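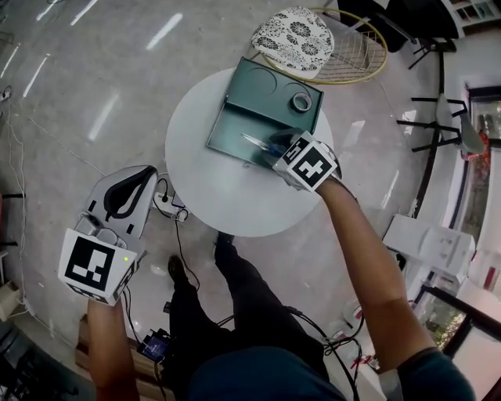
Efthymia Athanasiadis would like the next round of patient capital to reach companies before their second year, while the founders are still deciding what kind of business they want to run. Her request, made in writing to the Cloltach Fund before its summer review, is among those the fund has taken up in the program announced today.

**Cloltach Fund Opens Second Round of Loans and Mentoring for Early-Stage Social Enterprises**

CLUNMONT, Mon 6 September. The Cloltach Fund, a nonprofit lender to small companies serving low-income households, will accept applications for the second round of its Founders' Bridge program starting this week. The round will support 19 enterprises with low-interest loans, shared office services and a 34-week course of mentoring.

The first round closed in June. It drew 200 applications, most of them from companies working in farm supply, household water, basic health care and school meals. Applicants who were not selected at that time may apply again and do not need to resubmit their registration papers.

"We lend to companies that commercial banks consider too small and grant makers consider too commercial," said Sotiris Lazaridis, executive director of the Cloltach Fund. "Repayment terms in this round have been written with the sales cycle of each business in mind. A seed distributor and a clinic do not earn their money in the same months."

Two changes have been made to the program. Companies may now apply in their first year of trading, provided that they have at least one paying customer and can present simple monthly accounts. In addition, the fund will pay for each founder's travel to the quarterly meetings in Clunmont, a cost that participants previously met themselves.

Mentoring will be led by Themis Katsaros, director of enterprise support. Each company will be matched with a mentor who has run a business of similar size, and the two will meet every other week. Group sessions will cover pricing, hiring, supplier contracts and reporting to lenders. Dristalura, a member of the first round that delivers drinking water to hillside settlements, will host one of the group sessions at its depot.

"The mentor we worked with asked for our delivery costs route by route, and we did not have them," said Gerasimos Margaritis, co-founder of Dristalura. "Preparing those figures took most of a month. We closed one route and added a second truck to another."

The Lombardi Trust will again share the lending risk with the fund. Under the agreement, the trust covers part of any loss on loans to first-year companies. Loan decisions remain with the Cloltach Fund.

Applications are reviewed in the order received. Short-listed companies will be invited to an interview, in person or by telephone, and will receive a written decision in either case. Forms are available on request from the fund's Clunmont office and may be completed in English or Greek.

**About the Cloltach Fund**

The Cloltach Fund provides loans and business support to social enterprises. It is based in Clunmont and is governed by an independent board.

**Media contact**

Makis Margaritis, Communications Office, Cloltach Fund, Clunmont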